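October, promenade paving notes, continued

Surface condition and joint check on the checkerboard field. Entry started 7:40, written up in the van and tidied at the bench afterward. Sabina Rathnayake has the level readings in her own book; the numbers below are mine only where initialed.

**Scope.** Square tiles in two colors, dark reddish-brown and light gray, laid as a checkerboard over the full width between the railing and the low concrete curb wall. The job is to sort out three items left open from the Gokstead review: drainage fall, color of the replacement tiles, and condition of the grout lines along the curb side. Trees, planting and the railing posts are under a separate order and are not covered.

**Weather.** Overcast, flat white sky, no shadows to work with. Poor light for judging lippage by eye, good light for judging color. Straightedge used throughout. 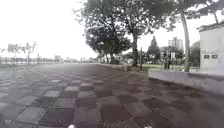

**Pattern.** The drawing calls for strict alternation. The field as it stands does not read that way at a distance. The light squares group together toward the railing side and the dark ones dominate toward the trees. Blandine thinks this is a dirt and shade effect: the light tiles on the tree side carry a film that brings them close to the dark ones in value. I think at least part of it is mixed batches. Both could be true. To be settled by the cleaning test.

**Cleaning test.** One strip on the curb side, two tiles wide, 300 cm long. Stiff nylon brush, neutral cleaner at the dilution on the Wivel sheet, ten minutes dwell, rinse with clean water. No pressure washer. Last year's trial with the washer took sand out of the joints and we spent a morning putting it back.

Result on the first pass:

- Film lifted from the light tiles. Rinse water came up gray-green.
- Dark tiles changed very little.
- One light tile stayed noticeably browner than the one diagonal to it. Same treatment, same dwell. Marked on the plan as B2.
- No loss of grout from the joints.

B2 is my evidence for mixed batches. One tile is weak evidence. Repeat on a second strip closer to the railing before anything goes in the report.

**Sample comparison.** Held the two Nanayakkara replacement samples against the cleaned strip, first dry, then wetted with the spray bottle. The light gray is a fair match dry and slightly too blue wet. The dark is too red in both conditions. It may weather down, but the supplier gives no figure for that and I would not plan on it. Batch label on the dark sample reads 2754. Ask whether an earlier batch is still in stock, and ask for a full tile this time. A chip the size of a playing card is no use against a square this big.

Keep the wetted comparison in the procedure. Matching dry only is how the patch at the Neriner steps came out the way it did.

**Fall.** Design fall is toward the curb side. Poured one liter at each of the marked points and timed how long the water took to leave a single tile. Points 1 through 5 cleared in under a minute. Point 6 held a thin sheet in the center of the tile and was still holding it at 24 minutes, when I stopped timing. Straightedge across point 6 shows a slight dish, deepest near the middle. Feeler gauge took the 2 mm blade and not the next one up. That is inside tolerance for flatness and outside what I would accept for drainage. The specification covers the first and says nothing useful about the second. Raise with Sabina.

Note on method: the pour test has to be done with the tile already wetted out. On a dry tile the first part of the water goes into the surface and the time comes out too short. My points 1 and 2 from the previous entry were done dry and should be struck.
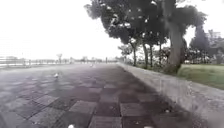 **Joints.** Walked the line of the curb wall with the probe. Readings every fifth joint.

- Grout is sound over most of the run. Probe does not enter.
- Short length of soft grout where the tiles meet the base of the curb. Probe enters with hand pressure. Length still to be measured; I had left the long tape in the van.
- Hairline cracking at several corners, all on the curb side. Too fine for the gauge.
- No rocking tiles found. Checked by heel and by tapping with the mallet handle. One dull note near point 6, which fits with the dish if the bed has a void under it.

The soft length at the curb looks like a movement joint that was filled with ordinary grout. The drawing shows a flexible sealant along that line. Rake out a hand's width and look at what is behind it before ordering any sealant. If there is backer rod in there, the joint was prepared properly and only the filling is wrong, and that is a cheap repair. If there is mortar right through, it has to be cut, and cutting means dust control and closing half the width.

**Slip.** Pendulum not brought. Booked out to the Gokstead crew until the end of the month. Do the wet readings on both colors when it comes back, same tiles as the cleaning test, one set on cleaned and one set on uncleaned. Blandine Leblanc has asked for the uncleaned figures first.

**Corrections to previous entry.** I wrote that the dark tiles were the slightly thicker type. Wrong. Both colors are the same thickness on the delivery sheet. The difference I measured was bed, picked up because I had lifted the dark one with mortar still on the back.

**Open:**

1. Second cleaning strip, railing side.
2. Full-size dark tile from an earlier batch.
3. Measure and open up the soft length at the curb.
4. Repeat pour at points 1 and 2, wetted.
5. Tap survey on the tiles surrounding point 6, sketch the extent of the dull area.
6. Pendulum, both colors.

Spray bottle leaks at the collar. Replacement is in the second drawer. Plan sheet with point numbers is clipped inside the back cover; the older one with letters for the pour points is superseded, and only the B numbers for individual tiles carry over.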